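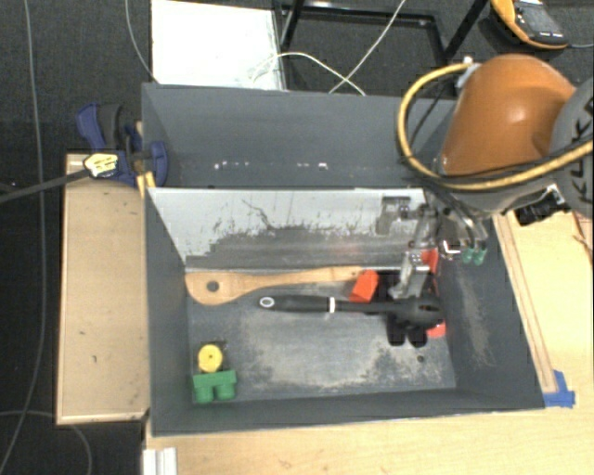
The wooden utensil, lying down

Wooden spoons - oil them or leave them alone?

tornia_kitchen
Posts: 162
Sunday arvo question for you lot. Mum reckons wooden spoons should never see oil, just a wash and a dry on the rack. My sister-in-law does hers with food grade mineral oil every month and they look like they belong in a shop window. Mine are grey and furry and I feel judged by both of them. Who's right?

Palumbo
Posts: 1,665
Your sister-in-law. Raw wood drinks up whatever you're cooking, and if you've ever had custard that tasted faintly of curry you'll know what I mean. Light sand with something fine, wipe the dust off, oil, leave overnight, buff with an old tea towel. I do mine in December before the Christmas cooking starts and again in winter.

rarkow
Posts: 24
Disagree. My nonna never oiled a spoon in her life and she made polenta in a copper pot for forty years. Mineral oil washes straight out after a few goes in hot water anyway, so you're polishing them for nothing. Buy beech, keep them out of the dishwasher, don't leave them sitting in the sink. Done.

Palumbo
Posts: 1,666
Well yes, if you oil them once and forget it, it washes out. That's why you do it again! And the dishwasher bit we agree on.

Assunta Mazza
Posts: 3,162
You're both a bit right. I don't oil the everyday ones, they get used too hard. The risotto spoon with the hole in it gets oil because I'm fond of it, and the big olive wood one I was given when we moved to the Virgate flat. Walnut oil smells lovely but I stopped using it as my grandson's mate has a nut allergy and he's here for tea half the week.

The furriness is only the grain lifting, by the way. Wet the spoon, let it dry right out, then sand it. If you sand it without wetting it first it'll go fluzzy again next wash.

rarkow
Posts: 24
What's the hole for anyway? I've always stirred with a plain one and my risotto's fine.

Assunta Mazza
Posts: 3,162
Rice moves through it so you don't mash the grains. Try it before you knock it, love.

tornia_kitchen
Posts: 163
Fluzzy is my new favourite word. I had a go at the worst one last night, wet and dried it first like you said, and it's come up a lovely colour - no oil on it yet. Does it matter if the handle has a crack? It's a fine one, runs maybe a third of the way up.

Palumbo
Posts: 1,667
I'd bin it. Gunk gets down in there and you can't scrub it out.

rarkow
Posts: 25
Agree with Palumbo for once. Garden label.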